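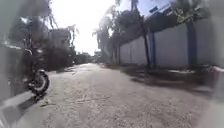
How I Do a Clay Mask Without Drying Out My Whole Face

I have combination skin, which in my case means a shiny forehead and nose and cheeks that flake if I look at them wrong. For years I slapped a clay mask over everything, let it crack like a mud puddle and then wondered why my face hurt. I do it differently now and my skin is so much calmer, so I'm writing the whole routine down for those of you who keep asking in the comments!

What you need

A clay mask (mine is the green one from Clorkau, in the 100 ml tube)
A gentle cleanser, nothing with scrubby bits
A soft washcloth
A flat brush, or clean fingers
A plain moisturizer – I'm using Brandero at the moment
A headband or a couple of clips

You can spend a lot on a mask brush if you want to. Mine is a flat foundation brush I never liked for foundation, and it spreads clay beautifully.

Step 1: Wash your face first

I know, it's a mask, it's going to clean your skin anyway. But if you put it on over sunscreen and makeup it just sits there and goes patchy. Use lukewarm water and your normal cleanser, then pat dry and leave the skin a tiny bit damp. Clay goes on thinner and smoother that way.

Step 2: Moisturizer on the dry spots

This was the big change for me. Before the mask goes anywhere near my face, I put a thin layer of moisturizer on my cheeks, around my mouth and on the sides of my nose where it always peels. Give it 5 minutes to sink in. I brush my teeth or tidy up the sink.

Step 3: Paint it on only where you're oily

Forehead, nose, chin. That's it for me. If you're oily all over, go ahead and do your cheeks too, but stay away from your eyes and lips. You want a layer you can't see skin through, though it doesn't have to be thick like frosting. (I used to go through a tube in a month, so silly.)

Step 4: Don't let it dry all the way

The tube says up to 30 minutes and I think that's way too long for anyone with dry patches. I go by feel. When the edges turn pale and the middle is still a little tacky, it's time. If you get distracted and it starts to pull, mist it with water. I keep an Ostermann spray bottle by the mirror, the kind meant for houseplants, and it works great.

Step 5: Take it off slowly

Soak the washcloth in lukewarm water, wring it out a little and just hold it against your face until the clay softens. Then wipe gently and rinse. No scrubbing! Check your hairline and under your jaw – I once went to the grocery store with a green stripe in front of my ear.

Step 6: Moisturize again

All over this time, while your skin is still damp. I skip acids and retinol on mask nights and I'd tell you to do the same, especially if you sting easily.

How often?

Once a week in summer and every other week from November on, when the heat is running and my cheeks start complaining. If your face feels tight the next morning, wait longer before the next one. And try a new mask on a small patch by your jaw first. I'm going to try the pink clay from Flelomton next, so I'll add a note here once the tube is half gone.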